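## 4. Preparar las bolsas de regalo

Capítulo del manual de anfitriones de la casa Sandari, revisado el 09/04/2020. Sustituye a la hoja plastificada que colgaba junto a la nevera y que había perdido, por este orden, el plástico, la esquina superior y la autoridad.

### 4.1 Antes de empezar

Cada huésped se lleva una bolsa al marcharse. Por temporada salen 81, y en junio parece que salen todas a la vez. Prepárelas la víspera, con la mesa despejada y las manos limpias. La bolsa preparada en el pasillo, con el taxi en la puerta, se reconoce enseguida: lleva dos mermeladas y ninguna tarjeta.

Necesitará:

- Bolsas de papel con asa, tamaño mediano.
- Papel de seda, una hoja por bolsa.
- Un tarro o una lata pequeña (estante de abajo).
- Un paquete de galletas o de aperitivo (estante de arriba).
- Tarjetas Orno, ya firmadas. Si no están firmadas, búsquele la firma a Hacer Yaman antes de las 14 horas; después ya no está para firmas.

> **Nota.** Las bolsas Rindex del armario grande son para botellas. Son altas, estrechas y muy elegantes, y cualquier cosa que no sea una botella desaparece en ellas hasta la siguiente mudanza.

### 4.2 Abrir y vestir la bolsa

1. Saque la bolsa del fardo tirando del fondo. Del asa se tira cuando ya está llena y es problema de otro.
2. Meta la mano abierta y empuje las cuatro esquinas de la base.
3. Doble el papel de seda en dos y colóquelo en el fondo, con las puntas hacia arriba. Arrugado queda natural; muy arrugado queda a reciclado.
4. Ponga la bolsa de pie. Si se inclina, vuelva al paso 2 y esta vez hágalo con convicción.

> **Precaución.** No alise las bolsas con la plancha. El párrafo existe porque Graham Fairclough tuvo una idea.

### 4.3 Llenar

5. Primero, lo pesado: el tarro o la lata, centrado sobre el papel.
6. A los lados, lo que no se rompe: jabón, velas pequeñas, el imán con la vista del puerto que encargamos en cantidades optimistas.
7. Reserve el hueco de arriba para el paquete de aperitivo.
8. Levante las asas y compruebe que quedan libres. Un asa atrapada debajo de una lata aguanta hasta el primer escalón.

La bolsa llena no debe pasar de 32 centímetros de alto, asas aparte, o no cabrá en la repisa de la entrada. La repisa es de Østergaard, de cuando la casa tenía presupuesto, y no se va a mover.

### 4.4 El paquete de arriba 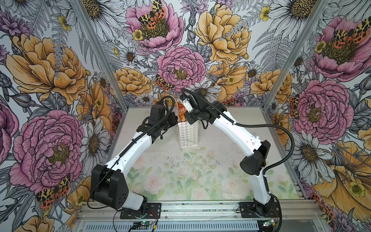

El aperitivo va siempre el último y sujeto por el borde superior, con un pellizco suave. Apretar por el centro convierte las galletas en una especialidad regional que aún no hemos sabido vender. Procure que el paquete asome un poco por la boca de la bolsa, como el naranja con caracteres chinos en blanco, que contra el papel blanco con circulitos de colores se ve desde la otra punta del comedor. Déjelo a un lado del asa, que debe poder agarrarse sin negociar con el contenido.

9. Con el paquete aún cogido por arriba, bájelo hasta que encuentre apoyo. No lo suelte desde la altura para ver qué pasa. Ya se ha visto.
10. Si se hunde del todo, sáquelo y añada otra hoja de papel de seda debajo.
11. Introduzca la tarjeta por detrás, con el nombre del huésped hacia fuera.

> **Nota.** Si no sabe leer el idioma del envoltorio, pregunte a Pirjo Kuusisto, que guarda la lista de ingredientes traducida. La fotografía de la portada no constituye información sobre alérgenos, por mucho que se vea una gamba.

### 4.5 Problemas frecuentes

**La bolsa se vuelca.** El peso está arriba. Vacíela y repita desde el paso 5.

**El asa se ha despegado.** Cambie de bolsa. La grapa se ve, y además engancha los jerséis.

**Sobra un regalo.** Falta en otra bolsa. Revíselas todas antes de comérselo.

**El huésped pide dos.** Désela. Anote la segunda en el cuaderno de Beverley Dobson, con letra legible y sin comentarios al margen; los de la temporada pasada los leyó el interesado.

Las bolsas terminadas esperan en la repisa, con las tarjetas mirando a la puerta. Las llaves de los armarios vuelven al gancho 9.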